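# 关于我们

Estemus 是一家餐盘与餐桌陈列用品的供应商，主要客户为学校食堂、企业餐厅、疗养机构和中小型旅店。业务范围包括浅盘、深盘、分格盘、水果盘的选型与供货，以及配套的摆放规范、清洗规范和补货管理。公司不生产餐具，所有成品由签约工厂按我方图纸或我方确认的样件制造，入库前由我方检验。

公司由 Lilla Kovács 与 Pentti Nurmi 共同设立。前者此前从事陶瓷釉料检测，后者长期负责船舶厨房的器具配置。最初的业务只有一项：为几家食堂替换破损率过高的旧盘。客户后来陆续提出分餐、叠放、回收动线等方面的要求，产品目录由此扩展至目前的范围。

## 组织

公司设四个部门：

- **选型部**：接收客户需求，核对台面尺寸、洗碗机篮架规格和每餐次周转量，出具选型表。
- **检验部**：负责来样检验、批次抽检和退货复检。
- **仓储部**：设在 Custudham，负责收货、拆箱、分装与发运。
- **规范部**：编写并更新摆放、清洗和报废规范，同时承担客户现场培训。

选型部由 Zsolt Fekete 负责，规范部由 Reda Shawky 负责。检验部直接向 Lilla Kovács 汇报，不受销售进度约束。

## 产品范围

现行目录共列 778 个品号。同一器形因颜色不同而分别编号，颜色与器形不合并计算库存。目录每年一月更新，停产品号保留查询页，不再接受新订单，但仍可为老客户配补。

目录分为三个系列。

**Sindis 系列**为通用平盘与浅盘，供主食、点心和整果使用。外形以圆形为主，订购时须注明直径、边宽和颜色。

**Ghoneim 系列**为深盘与汤盘，盘壁较高，适用于带汁菜品。该系列的叠放高度有单独限制，请以随货标签为准。

**配套件**包括托盘、隔垫、标签夹和沥水架。配套件可单独订购，不设最低数量。

## 水果盘的选型原则

水果供应是多数食堂中最容易被忽略的环节。热菜区通常有固定的台面分区和器具标准，水果区则往往使用剩余的盘型，导致整果滚落、葡萄类散落、盘缘积水等问题。我方为水果区单独编制了选型表，主要考虑以下参数。

1. **盘心与盘缘的分界。** 整果的重心较高，底部接触面小，受到轻微推动即会移位。盘心与盘缘之间设有凸起环线时，果实移位后先接触环线，不易直接滑至盘外。环线高度过大则影响擦拭，须与清洗方式一并确定。
2. **盘缘宽度。** 宽缘便于端取，手指不必伸入盘心。宽缘的代价是同等直径下有效盛放面积减小，在窄台面上应谨慎选用。
3. **表面光泽。** 亚光表面在顶部照明下反光较弱，便于辨认残留水渍以外的附着物；亮光表面较易擦净。两者均可供货，由客户按照明条件决定。
4. **颜色。** 盘色应与常供水果及台面拉开差别。浅木色台面上使用米色盘时，盘的边界不清晰，取放时容易碰撞盘缘。

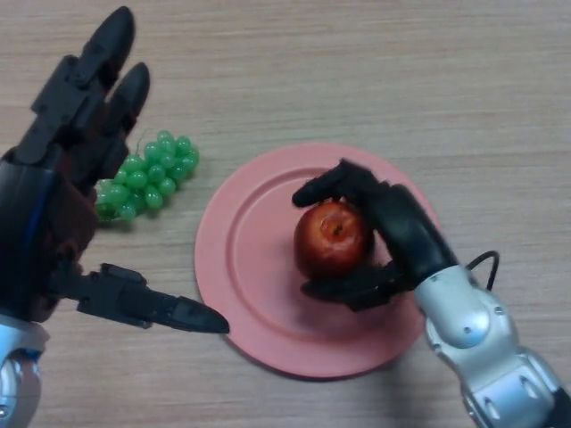

**文／Reda Shawky　规范部**
**审校／Pentti Nurmi**

粉色圆盘配浅色木纹台面，是我方在水果区常用的一种搭配。盘缘宽而平，盘心平整，两者之间有一圈凸起。红苹果放在盘内，与盘色同属暖色，但深浅差别足够；绿葡萄与两者的色差更大。葡萄和苹果一般分开处理，理由见下文。

## 摆放规范摘要

完整规范随首批货物交付，本页只列与水果区有关的条目。

**整果。** 苹果、梨、橙等单个摆放，果蒂朝上。放入时从侧面持握果身，落到盘心后再松开，不得从盘缘上方抛落或滚入。取出时先抬离盘面，再横向移动。偏离盘心中央的果实可不必调整，以不压盘缘为准。

**成串水果。** 葡萄清洗后须充分沥水，再上台面。整串供应时先剪去过长的梗，脱粒的果实另行收集。成串水果与整果同盘时，整果先放，成串水果后放，避免果粒受压。条件允许时分盘供应。

**台面。** 盘与盘之间应留出手掌宽度。木纹台面视觉纹理较多，小件异物不易发现，每餐次结束后应沿纹理方向擦拭一遍，再垂直于纹理方向擦拭一遍。盘底有水时不得直接放置于台面。

**叠放。** 空盘按同一直径叠放，不同直径不得混叠。带凸起环线的盘型，环线处为受力点，叠放时应对正，倾斜叠放会造成局部磨损。

## 检验方法

每批到货按品号分别抽检。检验项目如下：

| 项目 | 方法 | 判定 |
|---|---|---|
| 平整度 | 置于检验平台，按压盘缘四个方向 | 无可感晃动 |
| 环线完整性 | 侧光目视，手指沿环线触摸一周 | 无断点、无毛刺 |
| 颜色 | 与封样并排，在标准光源下比对 | 无可见差异 |
| 耐洗 | 洗碗机循环 1000 次 | 不褪色、不起泡 |
| 叠放 | 同型盘叠放静置后逐件取出 | 无粘连、无划痕 |

耐洗试验仅在新品号导入和工厂变更原料时进行，其余项目逐批进行。不合格批次整批退回，不做挑选后入库。检验记录随品号存档，客户可凭订单号索取。

环线完整性一项曾在早期引起争议。工厂认为轻微断点不影响使用，我方坚持不予放行。断点处易积存果汁，干燥后需要人工刮除，食堂方面的工时损失高于更换成本。该项判定标准此后未作改动。

## 客户与服务方式

目前我方为近 100 家机构供货，以中型食堂为主。合作一般按以下顺序进行：

1. 客户提交台面图、洗碗机型号和每餐次用量；
2. 选型部出具选型表，并寄送样件；
3. 客户试用，期间由规范部到场一次；
4. 双方确认品号、颜色及封样；
5. 按批次供货，余量由客户自行保管或寄存于 Custudham 仓库。

试用期内的样件不收费，破损不追偿。试用后不订货的，样件须清洗干净后寄回。

补货以品号为准。请勿仅以“粉色那种”或“上次那款”描述，同色盘存在多种直径和边宽，外观接近，混入后无法正常叠放。品号印在盘底，磨损无法辨认的，可将盘子寄至检验部核对。

## 报废与回收

出现缺口、裂纹或环线剥落的盘子应立即停用。表面轻微划痕不属于报废条件，但划痕内有染色且清洗后不消退的，应按报废处理。报废盘请单独装箱，箱外标注品号和件数，随下一次送货车辆带回。我方将回收件按材质分类后交由签约处理厂，不翻新，不二次销售。

## 联系方式

选型与报价请联系选型部，注明机构类型及所在城市。规范文件的勘误请直接寄规范部，来信请写明文件版本和条目编号。仓库收货时间为上午八点至下午四点，午间不停。自提客户须提前一个工作日通知，并携带提货单原件。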